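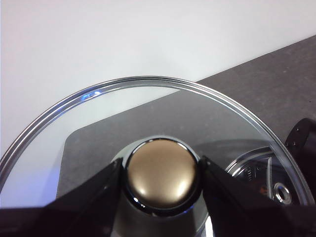
Gripper on the knob of a glass lid, with the pot below.

Kitchen tips: pots and lids

What the lid tests say about handling lids

Most tips on this page come from cooks. This batch comes from a robotics project called Koltstead, where Oanh Nghiêm and Oksana Lytvynenko have been teaching a two-finger arm to take lids off pots and put them back. They logged 3,935 lid moves on 48 lids and wrote down how each one went wrong when it did. A lot of it carries over to people with wet hands or sore fingers.

Grip the collar. The arm dropped far fewer lids when its fingers closed on the metal collar under the knob. A domed top is smooth and gives fingers little to push against, and the harder the arm squeezed it, the more likely it was to slide up and off. If a lid keeps getting away from you, put your fingertips under the dome and pinch there.

Come in level. When one finger touched first, the lid swung and the far edge dropped. Glass lids with a steel rim are heavy at the outside, so a small tilt turns into a big one. Get both sides of the knob before you lift.

Lift a little, then wait. The method that worked best had a pause in it. The arm raised the lid just clear of the pot, held it for two seconds, and then moved it sideways. Without the pause, the lid was still swinging when it reached the edge of the pot, and the rim caught. At home the pause also lets water run off the glass and back into the food. Tip the far side down first so the steam goes away from you.

Setting it back. Going straight down onto the pot jammed more often than any other way. The fix was to touch one side of the rim first and let the rest settle. With a close-fitting lid you can feel it drop in. If you don't, turn it a quarter turn and try again. Don't press on the middle.

Check the screw. The loosest knobs gave the worst results in the log, whatever the grip. Turn the lid over and tighten the screw by hand, then a little more with a screwdriver. Stop when it is snug, as overtightening can crack glass. If the knob spins again within a week, replace the washer.

Finding clear glass. The camera on the wrist had trouble with clear lids at first, mostly from glare on the rim and the counter showing through. Oksana got better results by having the software look for the knob and ignore the glass. The same habit helps when you reach across a crowded stove. Look at the knob, then check where the rim is before you move.

What the tests leave out. All of the moves were done with cold, empty pots. The arm doesn't care about heat and you do, so use a dry cloth or a mitt on any metal knob that has been over a burner. Lids with a loop handle were not part of the set. Oanh started on those in January and has two of them working so far.

If you have a lid tip that isn't on this page, send it in with the size of the pot and the kind of knob.

Last updated 5 March 2018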